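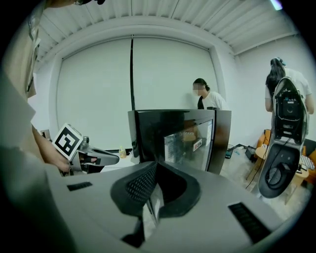 Photo: Kenneth Panganiban

News > Science > Archaeology

Last updated: May 1, 2024

"The bones were already speaking, but we had no question for them"

Jayson Dalisay has spent the larger part of his working life with people who died a long time ago. He studies burials from the early farming period, and for the last seasons he has worked at Jondside, a low ridge beside a dried lake where a small cemetery came to light during the digging of a drainage ditch.

I met him in the storage building in Buvville, where the finds are kept. He made tea in two measuring cups and asked me to sit away from the heater, which he does not trust.

The cemetery has 23 graves. Most of them are simple pits, and the dead lie on their side with the knees bent. What made the excavators stop was the position of the heads. In the northern part all the faces are turned to the lake. In the southern part they look the other way, to the hills.

"At first we thought of two periods," Dalisay says. "One group comes, buries its people, disappears. Then, maybe 200 years later, another group is using the same place. It was a comfortable idea and I have defended it in public, so I can not hide from it now."

The radiocarbon dates did not agree with him. The samples from both parts gave results which overlap almost completely. The people with the faces to the water and the people with the faces to the hills were buried in the same few generations, perhaps in the same years.

So the team started to look at the teeth. Tooth enamel is formed in childhood and keeps a chemical trace of the water and food of that time. According to Dalisay, the adults in the southern part grew up on a different kind of rock than the one below Jondside. The nearest rock that fits is in the Hamada valley, a walk of several days.

"But the children in the southern part are local," he says. "All of those we could measure. The parents came from somewhere, the children were born by the lake, and still they were put with the face to the hills. Somebody taught them where they belong. Or somebody decided it for them, when they were dead."

I ask if he means that the two groups lived separately. He shakes his head for a long time before he answers.

"They ate the same. They had the same bad teeth, the same bad backs. The pots are the same also, with one exception that I will not discuss, as my colleague is writing about it and she would be angry with me."

Not everybody accepts his reading. Some specialists have pointed out that the enamel results come from few individuals, and that a person can drink from more than one river. Dalisay finds the criticism fair. He would like to measure more teeth, but each sample destroys a small piece of the material, and the permit allows only a limited number.

The work has also another side. In the village of Tomolura, which is nearest to the ridge, many families did not like it that the bones were taken away. There was a meeting in the school, and it was long.

"An old man asked me if I would dig up my own grandmother," Dalisay remembers. "I said no. Then he asked how many grandmothers back it begins to be allowed. I had no answer, and I still think about this when I am driving."

It was agreed that the remains will go back to Jondside when the study is finished. They will be reburied in the original order, each one with the face in the direction in which it was found. The excavation drawings, which were made for a different purpose, have become very important for this.

The next season begins in July and will be a short one. The team wants to open a strip between the two parts of the cemetery, where the ground has not been touched. Dalisay does not want to say what he expects there.

"If I tell you, I will see it in every stain in the soil," he says, and takes the measuring cups to the sink.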